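Home Programs News Events Contact
Last updated: June

June
By the Clardale Community Education Office

Residents in Conversation: The Head of Evening Classes on Teaching Adults to Write Again

The evening writing program at Clardale opened with a single class of 7 learners in a borrowed room above the post office. It now enrolls 80 adults each term, most of whom have not written anything longer than a shopping list since they left school. The head of the program met with this office at the end of the spring term to discuss how the classes are run and what is planned for the fall.

The program head, who taught middle school before moving to adult education, said that the first meeting of any class is the most difficult one. "People arrive with an old report card in their heads," the program head said. "They tell me on the way in that they cannot spell. I ask them to write a letter to someone they miss, and I do not collect it."

Letters remain the center of the first month. Learners write by hand, on unlined paper, and keep their pages in a folder that stays with them. Typing is introduced in the second month, when the group moves to the Ezeani Room and begins work on longer pieces.
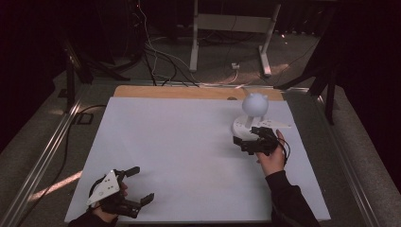 Why does the program begin with handwriting when most of its learners will go on to type?

"Handwriting slows a person down enough to hear the sentence," the program head said. "A learner at a keyboard will delete a line before it is finished. On paper the line stays, and we can talk about it. We have several people who type perfectly well at work and who still prefer to draft with a pencil."

Classes meet for 80 minutes, beginning at 6:30 p.m. The first part of the session is given to silent writing and the remainder to reading aloud, which is voluntary. The program head noted that some learners attend for a full term without reading and that teachers are asked not to press them.

"One man read for the first time on the last evening," the program head recalled. "It was a page about his father's fishing boat. He had revised it all term. He read it quickly, sat down, and asked whether there was any coffee left."

Enrollment has brought its own difficulties. The spring waiting list stood at 28, and the office has received requests for a daytime section from parents and from residents who work night shifts. The program head supports the request but does not wish to see the classes grow larger. "A teacher can answer every page when the class is small," the program head said. "Past a certain point you are only marking commas." 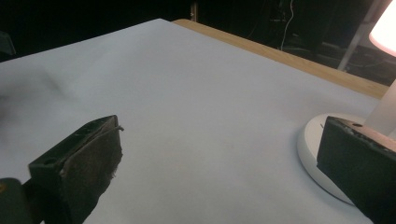
On the subject of commas, the program takes a relaxed position. Grammar is taught from the learners' own pages, one point at a time, and there are no tests. A learner who confuses two verb forms will find a short note in the margin and a second note if it happens again. The program head said that this method covers less ground than a textbook would, but that learners remember what they have corrected in their own work.

Each term ends with a printed collection. The most recent edition ran to 60 pages and was named Flakine, after the creek that several of the contributors had written about. It includes recipes, two ghost stories, a long complaint about a landlord and a set of letters between sisters. Copies are held at the front desk and may be borrowed.

"The landlord piece is the best thing in it," the program head said. "The writer was angry in the first draft and very exact in the fourth."

The fall term will add a class in writing for work, covering letters of application, incident reports and formal complaints. It will be offered in the Pisix Building, where evening parking is free. The program head expects the new class to draw residents who would not sign up for anything described as creative, and hopes that a few of them will stay on for the letters class in the winter.

Registration for the fall opens in August. Learners already on the waiting list will be contacted first and do not need to apply again.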